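Notebook, Floscombe bench, August

Gripper fault, continued. Good stretch of digging and I think we have it!

Symptom first, for anyone who skipped the last page. The hand-held unit (the one we call Pimura) closes fine, then lets go by itself partway through a lift. The log still says closed the whole time. It dropped a mandarin twice and then an apple, and the apple one was great because the log caught the exact moment: jaw width jumps by 7 mm in a single reading with no open command anywhere near it.

Leanne Bainbridge thought worn grip pads. Fair guess, so I swapped the pads between fingers and ran 30 closes. Same fault, same finger. Pads are cleared.

Next the encoder cable. Wiggled it at the connector with the jaws shut and got error 2001 straight away — lovely, a fault I can make happen on purpose. The strain relief has slipped and the plug backs out a hair when the wrist tips forward. The controller loses position, comes back with a wrong zero, and relaxes the jaws to match. It all fits.

Fix for now: plug reseated, new clip, cable looped once behind the body. Ran 60 closes on fruit after that with plenty of wrist tipping and no drops. I'm really pleased with that, but the software side still bothers me. A lost encoder should hold the jaws and shout, and ours quietly carries on. Written up for Ferri, who owns that code.

Safety note: until the hold-on-fault change is in, nothing heavy or breakable gets lifted, and no kettle with water in it. Fruit is fine.

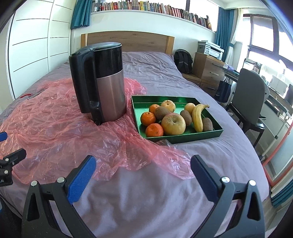 Still to do: check the spare unit from Pellano for the same slipped clip, and order more clips either way.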